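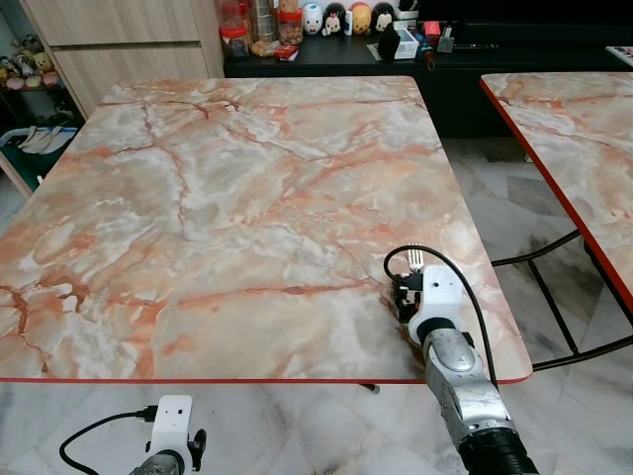

Keliston marble-top folding tables: six months in a church hall kitchen

Review by Catríona Daly

We bought a batch of the Keliston tables for the supper room at Sovongate, where we do a lunch club, two toddler groups and whatever private bookings come in. The old tables were the brown ones everybody's school had, and two of them had begun to split along the underside. I had a budget that would not stretch to proper café furniture, so it was these or second-hand.

They are rectangular, with a glossy marble-effect top in cream, white and grey, and veins in a rusty orange going towards salmon pink. There is a thin red band along the edge. The legs on ours are black metal tube with crossbars. You can get the same table in a plain grey, which Aidan Costello wanted and I did not. I was outvoted on the chairs, so it seemed fair.

Looks

The pattern is louder than it was on the website. On the small swatch they posted out, the veins looked like a fine line here and there. Over a full table they branch right across on the diagonal, and when you put two tables end to end the veins do not meet up. It bothered me for a week and then I stopped seeing it. It is obviously not real marble and I don't think anyone would be taken in, but it is cheerful, and people booking the room for a christening tend to like it. Mareike Diekmann hires us for her supper evenings and no longer brings tablecloths, which saves her a wash.

The red edge is the part I would change. It is fine by itself, but we have green curtains.

Laying and clearing

Cutlery sits well on it. The surface is smooth, so a fork slides if you knock it, but it doesn't rattle about when somebody leans on the table. Plates can be pushed across without that scraping noise the old tables made. What you do lose is contrast. A steel fork or teaspoon laid on the grey and white part of the pattern is easy to miss, especially under the ceiling lights with the shine coming back at you. We have wiped teaspoons onto the floor more than once, and Clodagh Dunne found a fork in the bottom of the folded tablecloths in December. Go over the table with your hand before you go over it with the cloth.

Crumbs have the same problem. On a plain top you see them. On this one you feel them.

Cleaning

Warm water and a drop of washing-up liquid is enough for nearly everything. Tea and gravy came straight off. Beetroot left overnight needed a second go with a paste of bicarbonate of soda, and has left nothing I can find. Turmeric did leave a faint yellow patch on one table, though it happens to sit beside an orange vein, so you would have to be told. Felt pen from the toddler group comes off with surgical spirit.

It does show smears. If you use a spray with any polish in it you will get streaks, and the gloss makes them worse in low sun. A dry cloth afterwards sorts it out.

Scratches: a few fine ones, visible if you crouch. I have not let anybody cut on it and there is a sign up saying so. Hot dishes go on mats. The leaflet gives no temperature, and when I rang to ask I was told "normal use", so I can't tell you any more than that.

Legs and stability

Good on a level floor. Ours is not level near the serving hatch, and the table there rocks slightly until you fold a bit of card under one foot. There is no adjustment on the feet, and at this price I think there should be. The crossbars are low enough that tall people catch their shins on them. Nobody has complained about knee room.

Folding takes one person once you have the knack, but carrying is a two-person job for me. Aidan manages alone. The catch is stiff when new and ours eased after a month or so. Mind your fingers.

The corners are slightly rounded, and with toddlers running about that mattered to me more than the colour did.

Delivery and price

We paid £42 a table and waited 19 days, against a promised 8. Ní Mhurchú, the shop that supplied them, were apologetic and knocked off the carriage. One top arrived with a chip in the red edging and they sent a replacement strip with glue. Catríona Ó Conaill fitted it in about 24 minutes, most of it spent holding it down.

Would I buy them again

Yes, for a hall or a canteen. For a kitchen at home I would want adjustable feet and probably the plain grey, and I have told Aidan so. We have ordered another two for the back room, in the marble, to match.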